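Workshop tips: when the arms lose the box

If you've got a pair of arms folding cardboard boxes on a bench, sooner or later one of them will crush a flap, tear an edge or squeeze so hard that everything stops with a fault. Ours did it again in December, and I learnt such a lot from it that I want to pass it all on!

The fault we had was a grip overload. The left arm was set to a force of 35, fine for thin card and far too much for corrugated once a crease had gone soft. It kept pulling, the other arm pulled back, and up came code 210.

First, hit the stop button before you reach in. Always. An arm that has faulted may still be holding its load -- and when you clear the code it can spring shut on your fingers. Wait for the lamp to go out, then ease the card away with a flat stick.

Corrugated board and the grippers, at Rolureck:
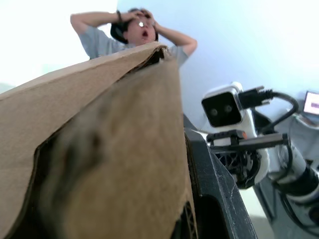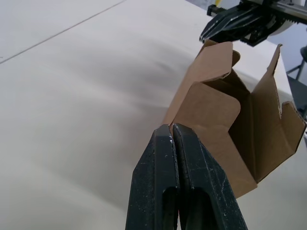 Fergal Moriarty wrote in to say that he never restarts at full speed after a force fault. He drops to 2 per cent, lets both arms go through the whole fold with no box at all, and only then goes back up to 100. He also bins any blank that has been gripped hard once, as the crushed flutes give way in the same spot the next time.

I've copied him on both counts and it's a lovely calm way to work. A few more things worth doing:

Wipe the fingers with a barely damp cloth. Paper dust builds up and makes them slip.

Pre-bend every crease by hand, both ways.

Keep sleeves and cables well clear of the elbow joints.

Write the fault code on a bit of tape and stick it to the bench, with the force setting next to it.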